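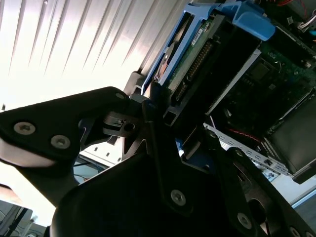
*Open desktop case with the hard drive in its blue carrier.*

**Progress report, March: Kimance desktop recovery, Venstead workshop**

Prepared by Hipólito Olivares for Bautista Medina

Work this month was on the drive stage. Eleven desktops came in from the Toledo office, and seven have been opened and checked. The other four are shelved until the next round.

Drives are handled in their carriers and logged by serial number before wiping. Two failed the first read test and will go to Urnska for destruction. The certificates will follow with the April report.

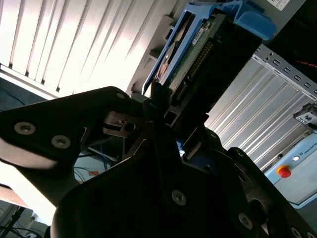 *Drive and blue carrier, with the circuit board and connector side showing.*

Spending to date is $2,000, all of it on replacement drives and cable ties. No change to the budget is requested.

Boards are next. For each one we look over the processor socket, the memory slots and the SATA ports, then go through the power wiring. 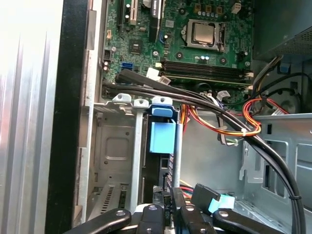
Cabling has taken more time than planned. Bundles that block the memory slots have to be moved before any modules go in, and I have added an extra hour per machine to the schedule for it. I still need your approval on the memory order.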